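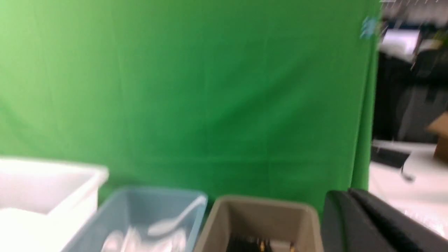 Unit 6: What Product Photos Leave Out

Course notes, Reading Consumer Claims
Instructor: Itziar Aguirre
Read before the October workshop. Bring one printed ad or store listing to class.

6.1 Why we spend a week on this

Last unit dealt with words: "up to," "helps support," "clinically tested." Most of you got good at spotting those quickly, and a few of you got a bit smug about it. Pictures are harder. A claim in words can be checked against other words. A photograph of a storage tub full of sweaters makes no claim you could quote back to the seller, and yet people buy the tub believing it will hold that many sweaters.

I am not going to tell you that all advertising is lying. I don't believe it, and the students who do believe it tend to do badly in this course, since they stop looking. What I want is for you to be slow to agree.

6.2 Background

A green backdrop is the plainest tool in the trade. Cloth of one strong color goes up behind the goods, software takes that color out, and something else goes in: a kitchen, a beach, a nursery at sunrise. The method is old, cheap and legal. The goods in front may be exactly what you will get in the mail. The kitchen is another matter, and so is anything the kitchen tells you about size.

Size is where buyers get hurt. Put a bin in front of a fake pantry and the pantry can be any scale the artist likes. Make the shelves a little small and the bin looks roomy. The seller has not said one word about volume. When the complaint comes in, they point to the listing, where the dimensions sit in gray type under the shipping information.

6.3 Case: the Storkideck listing

Storkideck sells deck boxes and plastic tubs by mail. Its best-known listing showed a tub on a porch beside a bench, with a folded quilt, two pillows and a pair of boots inside. Lorne Kowalchuk, who taught this course before me, bought one and tried it in front of his class. The quilt and one pillow went in. The boots did not.

He wrote to the company and got a polite reply. Their position had three parts, and you will meet all three again:

The photo was "for styling purposes."
The dimensions were listed.
Very few customers had complained.

Take the third one first. The company gave a figure of 92 complaints out of 3470 orders. Is that few? You can't say until you know how complaints were counted. Did a return count? Did a one-star review? Most people who buy a disappointing tub put it in the garage and use it anyway. I would not treat a low number of complaints as proof of anything except that complaining is a chore.

The second one is stronger than students like to admit. The dimensions were there. A careful buyer could have measured a pillow. You may feel that the picture shouldn't have needed checking, and I feel that too, but a feeling is not an argument. In your papers I want to see what a reasonable buyer would take from the photo, and why.

As for "styling purposes," ask what the phrase rules out. If the answer is nothing, it isn't an explanation.

6.4 Case: Jundach and the happy comparison

Jundach makes food containers. Its ad put two of them side by side, its own and a rival's, each with berries in it. The Jundach berries looked fresh. The rival's looked gray. Small print said both had been stored for 15 days.

Questions the ad does not answer: Were the berries from the same carton? Were both boxes lit the same way? How many pairs were tried before this one was picked? With only one pair on show, the last of these matters most. Anyone can get a good result once if they are allowed to throw away the others.

Some of you will say that the company would never risk it. Maybe. I have no evidence that Jundach cheated, and neither do you. The point is that the ad would look the same either way.

6.5 Reading

Ghiță, "The Honest Shelf," first chapter only. Ghiță is too trusting about industry codes of conduct and too hard on small sellers, but the section on scale cues is the clearest I know. Skip the part about color psychology. The studies it leans on are small and I have not seen them repeated.

The Renham packet is optional. It is a set of old catalog pages with the goods measured by later students. Some of the measurements disagree with each other, so treat it with the same care as the catalogs.

6.6 Workshop task

Work in pairs. Trade the ads you brought. For your partner's ad, write down:

One thing the picture leads you to believe that the words never say.
How you would test it with things found in an ordinary home.
What result would change your mind.

Most people rush the third item. If no result would change your mind, say so and pick a different claim.

Write-ups are limited to 2 pages. "The company is misleading people" will get no credit unless you name the people and the belief. Late work goes in the box outside my office by 5 p.m. on the due date plus one, and after that I don't read it.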